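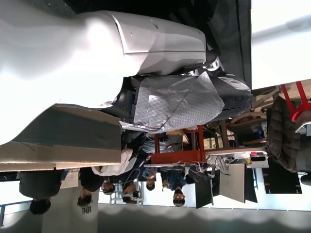

View from the wrist camera, with the wrapped gripper and the desk area behind it.

Wrist camera picture is upside down - flip before training or leave it?

Posted by Thắng Doãn, 17/04/2021

Hello all. I am collecting demonstrations for a pick and place task with one arm. I have 738 episodes until now, recorded by 3 operators. The wrist camera is mounted so that the room comes out inverted, as you see in my picture. The people in the room are all with the head down.

My first question is if I must rotate all frames before training. The second is about the background. We record in a shared room, so people and chairs are different in almost every session. Will the policy learn something wrong from them? I would not like to record everything again.

Ida Oltmanns

For the rotation, it depends on what you start from. If you train the image encoder from zero, the direction is not important, only it must be the same in training and when the robot runs. If you use an encoder which was trained before on normal photos, I would rotate by 180 degrees. It costs you nothing. Please do it in the data loader and keep the raw files as they are. In January I rotated the files on the disk in our Fidton project, and then 2 of the folders were rotated twice. I needed 6 evenings to find this.

The changing background is rather good for you, I think. What I would check is whether one operator always records with the same background, for example always at the same hour. Then the model can connect the room with the habits of this person. Mix the operators and the hours if you can.

Also look at the silver wrap. If it covers the gripper in one part of the episodes and in the other part not, write this in the notes of each episode. It takes a big piece of the view near the finger.

Ramil Tolentino

just turn the camera mount

Mohsin Tarar

Turning the mount now would make the old episodes different from the new ones, so be careful with the advice before me. You can crop the side with the room and compare the two policies on the same test objects. For us the crop helped a little, but our objects were small.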